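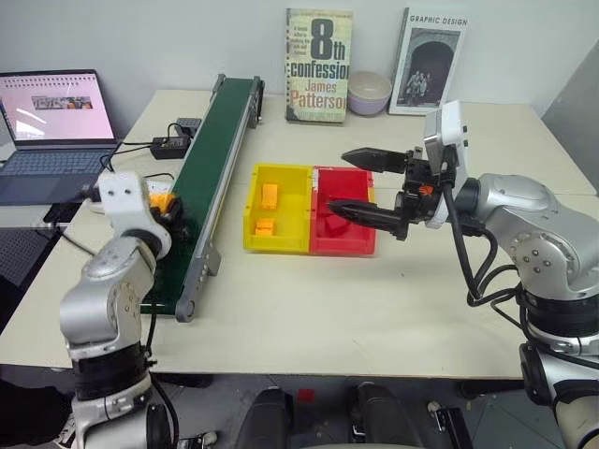
From: Inna Maksymiv
To: bench-conveyors list
Subject: Re: Belt drifts to one side on short tabletop conveyor

Brenda Maldonado wrote:

> We have a short tabletop conveyor with a green belt and aluminum side
> rails, used for a color sorting exercise with small blocks. After
> a few minutes of running, the belt walks to the left and starts to rub
> the rail. I have tightened the left side twice and it got worse. The
> supply is the black brick type and the belt runs at the lowest speed
> setting. Blocks that are set down in the middle arrive near the rail
> and sometimes turn sideways before the end.
>
> Two questions. Is there a correct order for adjusting this, and does
> it matter that the table is not level? Also, the yellow and red bins
> creep when we drop blocks into them. Is tape good enough?

Brenda,

Yes, there is an order, and tightening one side first is the usual way to lose it. I went through this with a Murska unit last December. Yours may have different screws, but the geometry is the same.

1. Unplug the supply. Back off both tension screws at the adjustable roller until the belt can be lifted by hand at mid-span. Wipe the underside of the belt and both rollers with a dry cloth. Lint on one end of a roller increases its diameter there, and the belt will climb toward it.

2. Check the frame for twist before touching the screws again. Put a straightedge across the rails at each end and sight from one to the other. If the two edges are not parallel, loosen the crossbar screws, press the frame flat on the table, and tighten them again. Ours had been lifted by one rail for a year and was visibly twisted.

3. Set the rollers square to the rails. Measure from the roller shaft to a fixed hole on each rail and make the two numbers match. Ours came out at 207 mm on both sides. Your number will differ; only the match matters.

4. Tension both screws by equal amounts, a quarter turn at a time, until the belt no longer slips when you hold a finger lightly against it at low speed. Stop there. Extra tension loads the motor and hides a tracking error for a while without fixing it.

5. Now adjust tracking. On a flat belt with plain rollers, the belt moves toward the slack side. If it walks left, the left side is the loose one, and tightening it should have helped. You report the opposite, so I suspect either step 2 or that left and right were swapped when you moved to the other end of the belt. Mark the rails L and R with a pen. Make changes of an eighth of a turn and let the belt run for 50 full revolutions before judging each one.

On level: a slope along the belt does very little at this load. A slope across it does matter for round parts, much less for rectangular blocks. I would shim the table legs and leave the conveyor feet alone, or you will put the twist back in.

The blocks turning sideways are a consequence of the rubbing. A corner catches the rail and the block pivots. Correct the belt first, then look at it again.

On the bins: tape works but leaves residue on a white top and it lets go at the corners. Lorena Huenchumán cut strips of thin non-slip drawer liner for ours, one under each bin, and they have not moved since. Put the two bins directly side by side so that each braces the other. A folded cloth in the bottom also helps - blocks land dead on it and stay where they fall. If you are recording which block went where, keep the cloth the same in both bins.

Two smaller items. Route the supply cable away from the belt and fix it to the table edge with an adhesive clip. A loose cable that rides up against the moving belt gives symptoms very close to bad tracking, and I lost 14 minutes to that once. And keep the brick itself clear of the rail feet, so the frame sits flat.

If none of this holds, check the belt splice. Lay the belt flat off the rollers and compare the two edges. A splice made out of square cannot be tracked out. I have a spare belt from Sturko that is 11 mm too wide for our frame and may be trimmable for yours. Send me the inside width between the rails before you order anything.

Inna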